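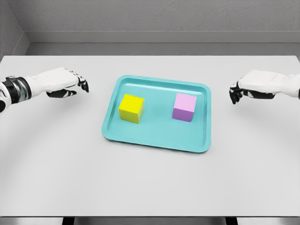 IT 책임자가 첫 1년에 배우는 것

저는 한국에서 일한 지 8년이 되었지만, 지금도 회의에서 빨리 말하는 것은 어렵습니다. 그래서 이번 취재에서 위안링 씨(Yanling Yuan)를 만났을 때 조금 반가웠습니다. 그도 한국어를 천천히, 정확하게 말하는 사람이었습니다.

위안링 씨는 물류 회사 Lalloseck의 IT 총괄 책임자입니다. 직원은 1000명이고, 그가 맡은 부서에는 14명이 있습니다. 작년 10월에 이 자리를 맡았을 때, 그는 먼저 예산표를 읽었다고 합니다. 기술 문서는 그다음이었습니다.

"예산표에는 회사가 무엇을 걱정하는지가 적혀 있습니다. 우리 회사는 창고 시스템이 멈추는 것을 제일 걱정하고 있었습니다."

그 창고 시스템의 이름은 Stulleo입니다. 오래된 프로그램이고, 처음 만든 공급사 Zeng과의 계약은 해마다 자동으로 연장되고 있었습니다. 계약서를 자세히 읽은 사람은 부서 안에 2명뿐이었습니다. 위안링 씨는 그 두 사람과 함께 조항을 하나씩 확인하였고, 쓰지 않는 기능의 유지 비용을 빼 달라고 요청하였습니다. 협상은 봄까지 계속되었습니다. Zeng은 요청의 일부만 받아들였습니다.

시스템을 바꾸자는 의견도 있었습니다. 경영진은 새 제품을 빨리 도입하고 싶어 했습니다. 그러나 위안링 씨는 Lilstead 창고 한 곳에서 먼저 시험하자고 제안하였습니다. 이 결정에 대해서는 지금도 회사 안에서 평가가 나뉩니다. 영업 부서는 너무 느리다고 말하고, 창고 관리자들은 교육을 받을 시간이 있어서 다행이라고 말합니다.

제가 인상 깊게 들은 것은 보고 방법에 대한 이야기입니다. 그는 임원 회의에 들어갈 때 한 장짜리 문서만 가지고 갑니다. 장애가 몇 번 있었는지, 고객의 주문이 얼마나 늦어졌는지, 다음 달에 어떤 결정이 필요한지를 씁니다. 서버 이름은 쓰지 않습니다. 처음에는 기술자들이 자기 일이 보이지 않는다고 섭섭해하였습니다. 그래서 부서 안에서는 자세한 보고서를 따로 만들고, 오후 4시에 짧은 모임을 가집니다.

내년 계획을 물었더니 그는 잠깐 생각하고 대답하였습니다. Lilstead의 시험이 끝나면 두 번째 창고를 고를 것이고, 그 전에 Stulleo의 데이터를 정리해야 합니다. 같은 상품이 다른 이름으로 등록된 경우가 아직 많다고 합니다.

공유 14 · 댓글 2

기사 문의: 편집부 | 무단 전재 및 재배포 금지 | 맨 위로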